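# The arm will see you at half past two

Our canteen feeds 400 people in a good week, and since August a part of it has been run by an arm. It clears the tables. It was bought from a firm called Rønning, whose brochure said it would "free your people for more meaningful work". I've been one of the people in question for nine years and I would like to report on the meaning.

Clearing used to be the bad job. You got it if you were new, or if you had annoyed Bushra Sial, who does the rota and has a long memory. You pushed the trolley, picked up the cups, wiped the table and listened. That last part wasn't in the job description. But the person clearing heard who was leaving, whose mum was in hospital, and which floor was about to lose its printer. We were the best-informed department in the building and the worst paid.

Now the arm picks up the cups. It is slow. Kamran Paracha, who is sixty-one and has bad knees, can do a table in the time it takes the arm to settle on how it feels about one cup. Management's answer is that the arm doesn't go home at four, and I can't argue with that. It also doesn't go to the dentist or ask for August off.

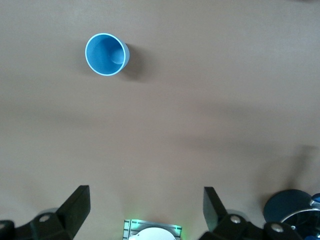
What changed for us was smaller and odder than the leaflet from the union had led me to expect. Everyone kept their hours. What we lost was the old crockery, which had handles and chips and eleven different heights. In came plastic cups. Then the tablecloths went, and the little vases, and the sauce bottles moved to a counter by the door. One by one, the tables were tidied up to suit the thing that was meant to tidy them. Razia Jafri pointed out that if we'd been allowed to do that in the first place, we'd have been quick as well.

I don't say it's all bad. Kamran's knees are better and he's been moved to the till, where he is a menace. Trinh Kim went on the two-day course and can now restart the arm when it sulks, a skill she has been promised will be "reflected in her grade". She's still waiting for the reflection. She has also worked out that it copes better if people leave their cups well apart, so there is a notice asking them to, and someone has to go round enforcing it. That someone is me. I push no trolley, but I walk the same route and I say "could you just move that along a bit" 30 times a lunch.

So I suppose that's the meaningful work. People don't talk in front of me any more, since I now arrive as a sort of traffic warden. I had no idea the second floor was moving until I saw the boxes.

If they ask us before they buy the next one, which they won't, I'd say let it have the bins.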